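3.2 Second lives for office computers in Panetlow

Our favourite part of the study was the repair stream. The Jonley scheme took in 600 office machines, and 400 of them went back to homes and schools across Panetlow. That is a wonderful result for a town with only 2 repair shops! Figure 4 gives a flavour of the hardware side.

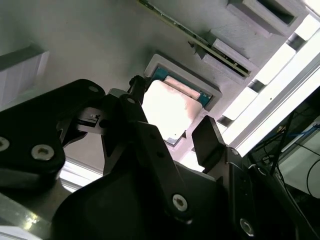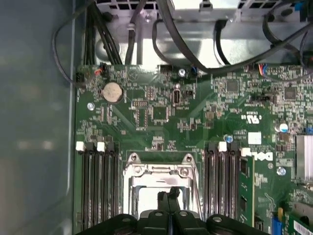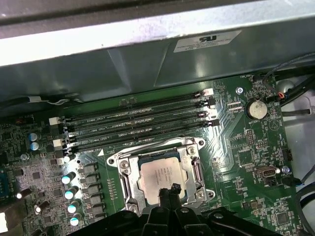
Figure 4. Hardware views. Middle: open computer case with a Dell motherboard. Last: four empty memory slots.

Households kept a repaired machine in use for eight months or more, and many told us they had put off buying a new one. The Drulero estate did especially well, helped by its Saturday-free evening drop-ins in November. Morris, the smaller district, joined later and is treated separately in Section 4.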